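最后更新：2019年6月27日
打印本页 | 用电子邮件发送

关于酸面包、小店和我的早上

作者：Hae-won Seo

我住在这个城市已经第四年了，中文还是写得很慢，每篇都要查词典。如果有写错的地方，请朋友们在留言里告诉我，我会改正。上一次有人告诉我，“发面”和“面发”不能随便换，我非常感谢。

今天想写的是我家楼下的面包店，名字叫 Karis。它是三月开的，到现在我差不多每个星期去三次。这个店没有什么特别的招牌，门是绿色的，门口放一块小黑板，上面写当天的面包。第一次我走过去了，没有看见，后来是闻到味道才回头的。

店主叫 Jitendra Goel，以前在一家很大的连锁咖啡店工作，管三个分店的进货。他告诉我，那个时候他每天看表格，看杯子用了多少，看牛奶剩了多少，可是一年里没有自己做过一杯咖啡。后来他辞职了，去 Tarkau 的一个老面包房当学徒。老师傅年纪很大，不太说话，教他的方法是让他摸面团。早上摸一次，中午摸一次，下午再摸一次，然后问他有什么不同。头两个星期他都回答错了。

我问他，什么时候开始答对的？他想了一会儿，说他也不记得，有一天老师傅不问了。

店里的面包种类不多。每天都有的是全麦酸面包、黑麦面包和一种放芝麻的小圆面包。全麦的一个405克，我一个人可以吃三天。我是韩国人，从小吃的面包都很软、很甜，里面有红豆或者奶油。所以第一次咬这个酸面包的时候，我心里想，是不是坏了？皮很硬，里面是湿的，味道有一点像酸奶。我吃了两片就放在厨房里，没有再动。第二天早上没有别的东西可吃，我把它切薄，放在平底锅里烤，抹了黄油，加一点盐。从那天开始我就喜欢了。现在我觉得超市的面包太甜，我妈妈来看我的时候还笑我，说我变成外国人了。

咖啡也要说一下。Karis 的咖啡豆是从一个叫 Tang 的小烘焙坊来的，烘得比较浅。做手冲的是 Ikhsan Lubis，他一个星期来四个上午，别的时间在念书。他的习惯是15克豆子，水温不太高，冲得很慢。赶时间的客人常常站在那里看手机，脚不停地动，他也不会快一点。我起初有点着急，后来就带一本书去，反正等的时间可以看两页。

味道我不太会形容。中文里写咖啡的词很多，什么“明亮”、“干净”、“尾韵”，我看得懂，可是自己用的时候觉得像借别人的衣服。我只能说，热的时候像红茶，凉一点以后有水果的酸。如果你平常喝的是深烘焙的咖啡，可能会觉得太淡。我的朋友 I-seul Woo 就这样说，她喝了一口，问我这个是不是忘记放咖啡了。她后来点了加牛奶的，就很满意。

因为我在博客上写过大的连锁店，有的读者问我，是不是现在不去连锁店了。不是的。我在火车站还是去连锁店，因为那里有插座，厕所也干净，而且不管在哪个城市，点的东西味道都一样。我刚来的时候中文很差，不敢跟店员说话，连锁店的菜单上有图，我可以用手指。那个时候对我来说，这是很重要的事。所以我对连锁店没有坏的感情。只是如果有时间，我愿意走到 Karis 去。

价钱方面，全麦酸面包比超市的贵一倍多，这个我也不想隐瞒。我跟 Jitendra 谈过这个问题，他给我算了一下面粉、房租、电费，还有他自己早上三点起床的时间。电费比我想的多得多，烤箱要很早就开始热。他说刚开店的那个月，有一天卖了192个小圆面包，他高兴得不得了，晚上算账，还是亏的。第二天他把小圆面包的价钱提高了一点，有一位老太太为了这个跟他争论了很久，最后还是买了四个。

我自己也试过在家里做。Jitendra 给了我一小瓶酵种，让我每天喂它，水和面粉一样多。我给它起了名字，叫 Gekus，没有什么意思，就是觉得发音好听。第一个星期它很活泼，每天下午长到瓶口。第二个星期我出差四天，忘了放冰箱，回来的时候上面有一层灰色的水，味道像油漆。我以为它死了，差一点倒掉。后来问了 Hye-jin Jang，她在家做面包很多年，她让我把上面的水倒掉，只留一勺，重新喂。喂了三天，又有泡泡了。 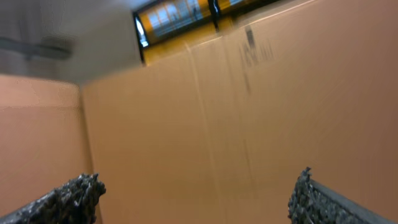 我做的第一个面包是扁的，像一个很厚的饼。第二个外面焦了，里面没有熟。第三个可以吃，我切了一半带给 Jitendra 看。他用手按了按，又看里面的洞，说发酵的时间短了，我的厨房比他的冷，应该再等两个小时。他没有说好吃或者不好吃。我有点失望，不过回家以后想，他大概是学他的老师傅。

下面是我现在用的比例，给想试的朋友参考。这是家里做的量，不是店里的配方，店里的我没有问，问了也觉得不太礼貌。

高筋面粉 400克
全麦面粉 50克
水 330克
酵种 90克
盐 9克

先把面粉和水混合，放半个小时，再加酵种和盐。我不用机器，用手在盆里折，每半个小时折一次，一共四次。然后等它变大，表面有一些小泡，轻轻摇盆的时候会动。时间我不敢写得太准，夏天和冬天差很多，现在这个天气我家里要五个小时左右。整形以后放进冰箱过一夜，第二天早上烤。我用的是有盖的铁锅，先盖着烤二十五分钟，再打开盖子烤二十分钟，颜色可以自己决定。我喜欢深一点。

烤好以后一定要等它凉了再切。这一点我每次都知道，每次都做不到，切开以后里面就是黏的，刀上也都是面。

再说几句店里的情况。位子很少，里面两张小桌子，窗边有一排高椅子。如果带孩子去，早一点比较好，九点以后人就多了。全麦的常常中午以前卖完，可以前一天打电话留一个，说名字就行。他们写我的名字每次都不一样，有时候是“徐”，有时候是“海媛”，有一次写的是“三楼的韩国人”，我也拿到了面包。

七月他们想开始卖一种咸的面包，里面放洋葱和一种干酪，Jitendra 让我和几个常来的客人试吃过。我觉得洋葱应该再炒久一点，Ikhsan 觉得已经太甜了，两个人没有同意。等正式卖的时候我再去买一个，下一篇写。

有一位读者在上一篇问我，泡菜可以不可以和酸面包一起吃。可以的，不过要先把泡菜用油炒一下，再放一个煎蛋。我星期里总有一两个晚上这样吃，洗碗也很快。

打印本页 | 用电子邮件发送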